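The Long Breakfast

My grandmother kept two breakfasts. There was the one on workdays, eaten standing at the draining board with her coat already on, and there was the other one, which began whenever the last person had come downstairs and went on until somebody noticed it was time to peel potatoes. I have spent most of my adult life eating the first sort and thinking fondly of the second, and this summer, with a fortnight owing to me and no great wish to go anywhere hot, I went looking for people who still do it properly.

I started in Norka, a village of 800 people strung along one road, where the bakery opens at 4 in the morning and has usually sold its best rolls by the time a visitor is out of bed. I was a visitor, and I was not out of bed. The woman behind the counter took pity on me and found two rye ones in the back, a little squashed, and charged me for one. She asked where I was staying, and when I told her she said, "Oh, then you'll be at Tuulikki's table," as though that settled the matter of the rolls, and in a way it did.

Tuulikki Mäkelä has let out three rooms above the old dairy for 23 years. Breakfast is included, and it is the reason people come back. She lays it all out at once and then sits down herself, which I had never known a landlady do, and she stays sitting. There is porridge, and a dish of stewed rhubarb that is really too sour (she knows, she likes it that way), and bread, and a cheese she buys from a cousin and is rude about. The crockery is whatever has survived. She used to own a proper set, a wedding present, and kept it for best until she realised that best was not coming often enough to justify the cupboard.

"You can't rush people who are sitting in front of a pot of coffee," she told me on my second morning, by which time I had been sitting in front of one for an hour and a half. We had covered her hip, my sister's divorce, the price of firewood and whether a dog can be taught to dislike one particular postman.

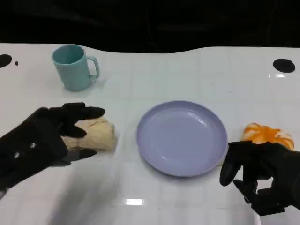

Page last changed: 7 Sep 2022

I had always supposed that a long breakfast wanted a lot of food, and I went home to Pollham meaning to cook one. I bought bacon and mushrooms and two kinds of sausage, invited the neighbours, and spent the whole morning at the stove with my back to everybody. It was a perfectly nice meal and I hardly spoke to a soul. The following week I tried again with a loaf, butter, a jar of plum jam and nothing that needed turning over, and we were still there at noon — one of us in slippers, I'm afraid, and it was me.

Bread does seem to be the heart of it. A roll keeps your hands busy. You can tear it, butter half, forget about it while someone tells you a story and come back to it later without its having suffered, and I can't say as much for a fried egg. The rolls I make now come from a recipe Tuulikki wrote out for me on the back of an electricity bill. It calls for 200 grams of flour more than seems sensible and a night in the cold pantry, and for the first month mine came out like doorstops. I was using the wrong flour. She had written the word quite plainly and I had read it as something else.

There is a café in Pollham, Thaweesak, where they have taken up the same idea from another direction. It is rice soup there, with ginger and a soft egg, and you may have your bowl filled again as often as you like until eleven. On Sundays in June the tables go out into the yard and strangers get put together, which I dreaded, and then found myself next to a retired piano tuner with strong views on marmalade. I have been back every week since. He is usually there before me, and he saves me the chair that doesn't wobble.

Tuulikki telephoned last night to ask about the rolls. I told her they were rising. She said the rhubarb had finished, that she had a couple from the coast in the front room who got up at six and wanted to be off, and could I imagine? I said I could, a little. She has put me down for the same fortnight next year.

23 comments | 200 shares

More to read
Prallemari: an orchard walk and a very good lunch
In praise of the second-best teapot
Plum jam without a thermometer
What we keep in the cold pantry

Contact us | © 2022 All rights reserved | Back to top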